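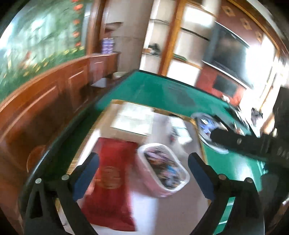
Gripper open over the green table, basket under the clear panel.

Wednesday, Mumulow bench notes. Width reading drifted again. With the jaws fully open the log says 100, then sags to 88 while the pads sit still. That's 12 gone with no motion. Clakix blames the pads. I don't buy it -- pads don't shrink in an open gap.

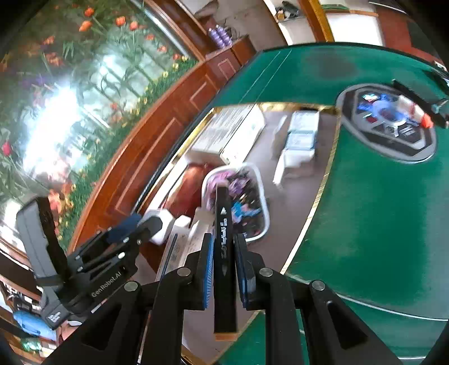 Marker grasps next: 23 tries, 10 logged as "empty" with the marker plainly held. Orkeck's fix is to re-zero before each run. Did that. Same fault. I suspect the encoder cable but haven't proved it. No data from today goes in the set.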